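Search this site

4.2 Trying out the Birna kit

We got the Birna grasping kit from Warkonell in October, and I'll admit I liked it right out of the box! Thoa Võ and I gave it a snack-counter job, with the wrapped toy sandwich as the hard item (thin film, narrow base - easy to squash).
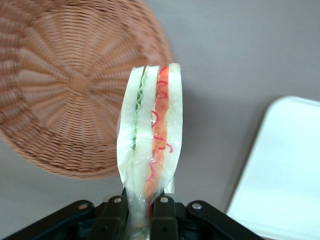 Figure 3. Sandwich held at its base, seen from the wrist.

We ran 33 picks on the default grip force, and I only stepped in for three. The manual suggests starting at force level 70, and we left it there. 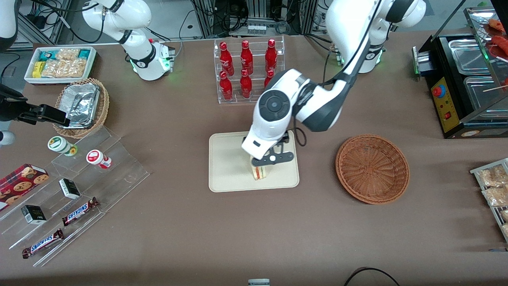

Setup was the slow part - Vinh Mạch redid the tray positions twice, and I'd love a better menu for that in the next release.

3 comments

Related
Drelora wrist mounts, compared
Ung scheduler: first notes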